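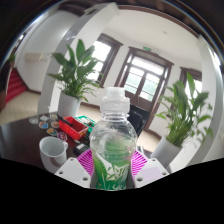
Slower on the squeeze, Hanneke told me, because the arm was going to copy whatever my wrist did, bad habits included. I said my wrist had no bad habits. She didn't even look up from her laptop.

So I went again. Fingers open, come in level, close on the bottle, wait, lift, over to the spot by the mug, down, let go. I'd been at it since breakfast and I could do it with my mind on lunch, which was sort of the trouble. The arm's name was Lulley (don't ask me, it came with the name) and it lived upstairs, and every bottle I moved down here with the gripper in my hand was supposed to end up in its head as one more way to move a bottle.

"How many is that?" I yelled.

"153," she yelled back. "Minus the ones where you sneezed."

I'd taken the job in November for the money. My grandmother thought I was building robots and told everybody at church. I let her! I mean, I was, a little. What I mostly did was pick things up nicely. Before this I'd moved pianos with my uncle, and he used to say the same thing Hanneke said, go slower, only louder and with a piano coming at me down the stairs.

After lunch we went up to see what Lulley had learned. Julián had the bottle waiting on the bench and his thumb on the stop button. The arm came down level, just like me. It closed on the bottle. Then it gave this tiny roll to the left, a kind of shrug, and waited, and lifted.

"What's it doing?" I said.

"What you do," said Julián.

"I don't do that."

He made me pick up his coffee. I picked up his coffee. There it was, the roll, the little shrug. My uncle has it too, he does it before he takes the weight of anything, a piano or a bag of groceries or my cousin's baby. I'd stood on the low end of pianos for years watching for that shoulder so I'd know when to lift.

Hanneke wanted it out. She said it was wasted motion, and she was probably right, and she asked if I could give her 57 clean ones before five o'clock, no wobble. I told her sure. I went back down and got hold of the gripper and stood there with the plants and the big quiet windows, and I closed the fingers on the bottle and tried to lift it like somebody else.

It took me four tries to get one. I called my uncle on the break and asked how his back was.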